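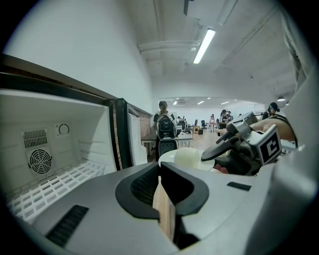 *Pedell compact refrigerator, black, door open. White lattice shelf, vent grille and round fan grille on the back wall.*

# Pedell compact refrigerator (black, single door)

Listed by Fivalmont Rooms & Equipment. Page checked by Noemi Oyelaran, 27 Jan 2020.

The Pedell is a small floor-standing refrigerator with a flat black top, a black cabinet and a white interior. We carry it for studios, shared offices and anybody who needs to keep lunch cold in a room that was never planned as a kitchen. We also get more questions about it than about anything else its size, mostly from people who have read the maker's leaflet and would like to know how much of it to believe. The short version is about half. The longer version follows.

## What the leaflet says

The leaflet calls the Pedell "whisper silent," "perfect for any space," and "family ready." We'd ignore all of those phrases. There is a fan inside it, and fans make noise. In a large room with people working you will probably stop hearing it. In a bedroom, a recording booth or a reading room you may not, and we don't take returns on the grounds that a refrigerator sounds like a refrigerator.

"Family ready" is the one that annoys me. This is a compact unit. It will hold lunches and drinks for a small group who tidy up after themselves. It won't hold a week of groceries, and a large pizza box will not go in flat however you turn it. Buyers who try to run a household from one end up storing milk on a windowsill and writing to us about it.

The leaflet also gives the fan a service life of "up to 4000 hours." Work that out for an appliance that stays plugged in all year and it doesn't look generous. We asked Jallow, who distribute the Pedell to us, whether the figure means running time or time switched on. They said they would check. That was in May. Until we hear back we treat the number as decoration.

## Inside

The liner is white throughout and the walls have molded ridges. The shelf is an open lattice, so air gets through it, and so does anything you spill. Soup in a bowl is fine. Soup in a takeout cup with a bad lid is going to the bottom of the compartment, and you'll be in there with a toothbrush getting it out of the corners.

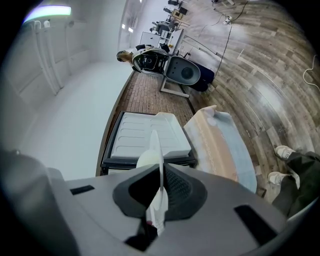 The shelf should be fully seated before you load it. If one side sits higher than the other, pull it out and start again. Pushing down on the high side is how people crack things, and a replacement shelf from Jallow costs more than I think a piece of white lattice ought to.

Keep food away from the fan grille. The leaflet doesn't mention this, which is odd, considering how much room it spends on the word "lifestyle." A cereal box or a bag of salad pressed up against the grille blocks the air, and then the front of the compartment is warm and everybody blames the thermostat. Leave a hand's width clear and most of the complaints about uneven cooling go away. The ones that don't are usually a door that has been left slightly open.

## The door

It opens wide, and you need to plan for that. Put the unit in a tight corner on the hinge side and you'll get the door part of the way open, after which the shelf won't slide out past it. Measure with the door open, including the person who is going to be crouching in front of it. Catalog photos never include the croucher.

The inner panel of the door is molded and white like the rest. It wipes down easily enough on the flat parts. The ridges collect crumbs and I haven't found a quick way around it. A damp cloth over the handle of a spoon works better than the brush Pedell sells as an accessory. We've stopped stocking the brush.

## Loading and unloading

Small refrigerators sit low. You bend, you squat, or you put the thing on a stand, and the stand had better be rated for the weight. Our advice for plates is to have the door all the way open before you pick the plate up. It sounds too obvious to print, yet the usual accident with a compact unit is a plate in one hand and a door swinging back into it.
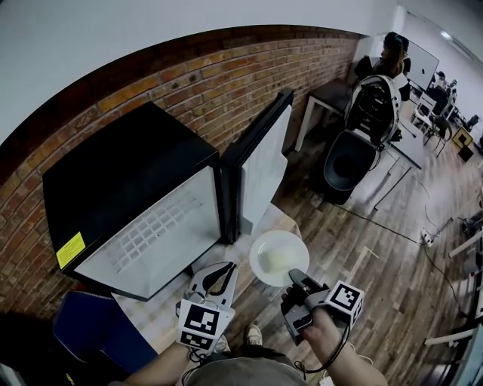
Round dinner plates are the real test for any refrigerator this size, and most product pages get around it by showing cans. Check the plates you own against the shelf before you order. A plate with a wide rim can catch on the door edge going in, especially at an angle. Smaller side plates give no trouble. If you serve food at events and need to chill plated desserts, buy something bigger. I say this as the person selling the smaller one.

Covered food keeps better than uncovered food, and in a compact space smells travel. One open container of onions will make itself known to everything else in there.

## Where to put it

- On a level, hard floor. Wood-look planks, tile and concrete are all fine. On thick carpet the cabinet leans and the door starts drifting open.
- Near a wall if you like, with space left behind for air. Brick holds dust, so vacuum back there now and then.
- Away from heaters and direct sun.
- On a wall outlet of its own. Plenty of people run theirs from a power strip along with everything else in the room. We'd rather you didn't, and Jallow will use it as a reason to refuse a warranty claim.
- With cords routed away from the side where people stand to open the door.

The yellow warning label at the lower front corner is staying where it is. We're asked a couple of times a season whether it can be peeled off to look neater. Please don't. Our repair shop wants to see it, and the adhesive takes the finish with it.

## Compared with the Bellamy

Customers usually narrow it down to the Pedell or the Bellamy compact. The Bellamy is quieter, costs more, and has a solid glass shelf that catches spills. It also has a shallow door that makes tall bottles a nuisance, and its "energy saving mode" as far as I can tell turns off the light. The Pedell is plainer and easier to get parts for. I would take the Bellamy for a room where people sleep and the Pedell for a room where people work. Neither of them deserves the star ratings they have online, a fair number of which were posted by people who hadn't opened the carton yet.

## Cleaning

Unplug it. Take the food out, then the shelf. Warm water and a little dish soap on the liner, nothing abrasive, and nothing sprayed toward the vents. Dry it well before the shelf goes back. 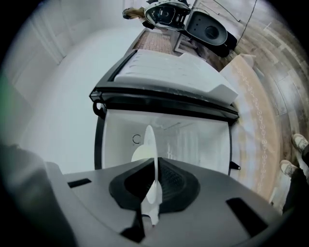 *White interior and black trim, close up. Black trim tends to show dust sooner than you'd expect.*

Leave the door open for a while if it's going into storage. A unit shut up clean but damp will smell by the time you next want it, and baking soda won't fix that however many times the internet tells you it will.

## Terms

| | |
|---|---|
| Minimum rental | 2 weeks |
| Our own cover, bought new | 6 months, parts and labor |
| Standing time after delivery, before switching on | 4 hours |
| Delivery | Ground floor only; stairs quoted separately |
| Finish | Black outside, white inside |

The standing time matters. The unit has been tipped and bumped in a van, and it needs to settle upright. The leaflet says "plug in and enjoy." Don't.

The maker's warranty is separate from ours and goes through Jallow. Keep your receipt and keep the carton if you have anywhere to put it. They've turned down claims for damaged packaging in the past, including one where the packaging had nothing to do with the fault.

We don't publish a noise figure or a running cost for this model. The ones we've been given don't agree with each other, and I'm not going to pick the flattering one. If you want to hear it for yourself, ask at the front desk and we'll switch on the floor unit while you stand next to it. Bring a plate.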